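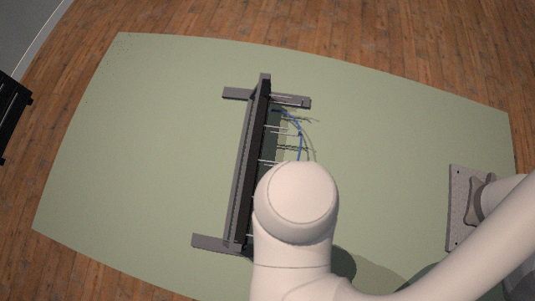 Do we need a written risk assessment for a cable routing cell that only exists in simulation so far?

Posted by Feven Assefa

Hi all, hoping somebody has been through this. I work for a small firm in Fellcombe and we're putting together a cell where an arm threads a thin cable round a row of pegs on a metal rack. At the moment it all lives in the simulator. We've got the arm on its plate, the rack on a green mat, one blue cable, and I've been happily running it over and over since May.

My manager now wants to know what paperwork we should have before we order the real arm. Her view is that the robot maker's certificate covers us. Mine is that it can't possibly, but I couldn't tell her why and I felt a bit daft! I've also got two rules I made up myself, which are a speed limit in the script and a "keep out" zone over the mounting plate, and I don't know if those count for anything. Do I start the risk assessment now or wait till there's metal on the floor? And does anyone bother keeping simulation logs? We've got 2643 runs saved and the disk is groaning.

Tolera Sisay

Start now, definitely. You're right about the certificate, by the way. The arm on its own is treated as a part of a machine, and the thing that has to be safe is the whole cell once you've bolted it down, given it a tool and put a rack in front of it. Have a look at ISO 10218, which comes in two parts. Part 1 is for the people who make the robot and part 2 is for whoever puts the cell together, and that's you lot. ISO 12100 is the general one on how to do a risk assessment, and I'd read that first as it's much easier going.

What I do with a simulated layout is go through it one job at a time. Somebody loads a cable, somebody clears a jam, somebody wipes the pegs down. For each one I write where their hands are and what the arm could do to them. Your pegs stick out sideways from the rail, so I'd put "hand caught between wrist and peg" near the top of the list, and look hard at what happens when the wrist comes down low over the rack the way yours does. Thin rods are nasty for eyes as well, if anyone's going to be leaning in. I ended up with 26 lines for a cell not much more complicated than yours, and 3 of them changed the layout before we'd spent a penny. We turned the rack round, basically.

Your speed limit in the script is good manners but please don't write it down as a safety measure. A script can be edited by anybody on a bad afternoon. If you're relying on a limit to protect a person it wants to be set in the robot's safety controller, with a password on it, and then checked on the real thing. Same goes for the keep out zone.

Oh, and the simulator won't tell you about contact force on a hand, whatever the numbers on the screen say. That gets measured on site.

Elsie Harawira

It's only a simulation so no you don't need anything. We never did one till the inspector asked.

Mahnaz Heydari

I'd go with Tolera over Elsie (sorry Elsie!) but I wanted to pick up the logs bit as it got missed. No, you don't have to keep all of them. We keep the ones that back up something we've claimed, so if the assessment says the arm never reaches past the edge of the mat, we keep the runs that show it, plus the version of the model and the script they came from. Everything else goes after 13 weeks. A log with no version number next to it is no use to anyone, so if yours haven't got that I'd bin them and run a fresh batch.

Also put a date and a name on the layout drawing and print it. When the real rack turns up it'll be a bit different, they always are, and you'll want to go back through your lines with the two side by side.

Feven Assefa

Thank you, that's loads to be getting on with. No version numbers on any of mine, so that's the disk sorted. Ordering ISO 12100 this afternoon.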